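Last updated in February. These notes go with the flower wrapping table at Sevgate, but you can follow them at home with any artificial stems and two colours of paper.

# How to wrap a loose bouquet of artificial flowers

This is the flat wrap, where the bouquet lies on an open sheet and a second piece of paper covers the stem ends. It suits artificial flowers because the stems keep whatever bend you give them, and you don't have to think about water.

## What you need

- One large sheet of thin wrapping paper in a plain colour, 700 mm on the long side
- A smaller piece in a stronger colour, 403 mm across. The odd figure is what you get from the Neramden roll with the selvedge trimmed off. 400 is fine.
- Artificial flowers and separate bunches of leaves
- Scissors, and wire cutters if the stems have a metal core
- Clear tape
- 200 mm of soft wire or a long twist tie
- Ribbon (optional)

A cloth on the table stops thin paper sliding about. Iron it first if it has fold lines, or they will show through as ridges when you crease.

## Prepare the stems

Artificial flowers usually arrive pressed flat. Open each head with your fingers, starting with the outer petals. If the leaves have been folded in the box, hold them over the steam from a kettle for a few seconds, then smooth them out and let them cool. Keep your hands well back from the spout.

Don't cut anything yet. Lay the flowers out first and see which stems are too long.

## Arrange the flowers

1. Put the large sheet down with one corner pointing away from you.
2. Lay the leaves first, one bunch leaning left and the other leaning right. Two different greens look better than one.
3. Place the brightest flowers at the upper left.
4. Put the palest large blooms next to them, on the right. Let them stand a little higher than the rest.
5. Fill in down the right side with small flowers. White and lavender work well here, spaced loosely.
6. Bring the stems together towards you in a V. Twist the wire round them where they meet, twice, and tuck in the ends.

Rocío Bravo prefers to wire the leaves separately before adding any flowers. It takes longer, but the greenery stays put if the bouquet is going to be carried.

## Add the front piece

Fold the smaller piece into a triangle. Lay it over the lower ends of the stems with the point upwards and the wide edge nearest you. Take a lower corner in each hand and draw them gently apart until the edge is straight. A few small wrinkles will remain in thin paper. Leave them, as rubbing makes them shiny.

## Close the wrap

Bring the left side of the large sheet over first, then the right, keeping hold of the triangle as you go. Gather everything at the wire and tape it there. Tie the ribbon over the tape.

If the paper tears at the gather, you have pulled too tightly. Move the tape up by a finger's width and try again. 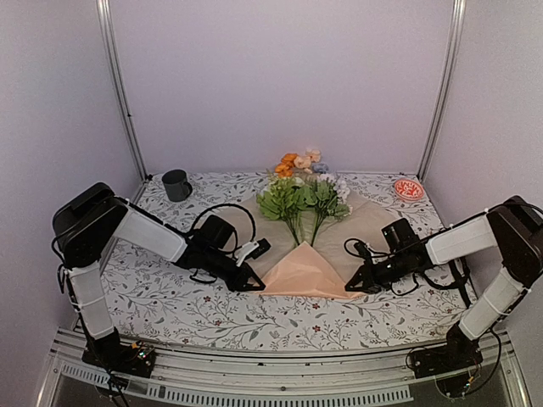 *Bouquet on beige paper, with the peach-orange triangle over the stem ends.*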